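Household and Shop-Floor Chores: Progress Report to the Kunano Fund
Prepared by Solveig Dahlgren, Sturnthorpe
Reporting period ending June

The grant pays for one question: which everyday chores can a single arm with a two-finger gripper do well enough to be left alone with? We are past the halfway point and have an answer for some of them.

Wiping and sorting are in decent shape. Vidar Nordin ran 500 wiping trials on flat surfaces, and the arm needed a person to step in on 31 of them. Most of those were at corners, where the cloth bunched and the arm kept pushing. Sorting small parts into bins is slower than a person but steady, and Hägglund has asked to try it on their packing floor.

Work close to upright panels is harder. Pale, plain surfaces give the wrist camera very little to go on, and glare makes it worse. Lợi Lò has been collecting approach runs at different angles and now has 3,000 of them on disk.

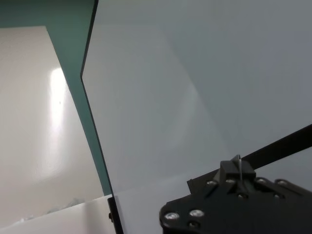

The new depth estimate trained on those runs is better at judging when to slow down. It still stops short more often than we would like — a safe failure, but one that leaves the chore undone. We have lowered the approach speed for now and accept the longer cycle.

Folding is behind plan. Towels work on a good day. Shirts do not, and we propose dropping them from this grant and moving the 40 hours set aside to panel work.

Spending is on budget apart from replacement finger pads, which wore out sooner than expected. Folke Halvorsen has found a second supplier.

Next period: the Hägglund trial, a repeat of the wiping tests with a new corner routine, and a decision on shirts. We need your answer on the last item before the Erken meeting.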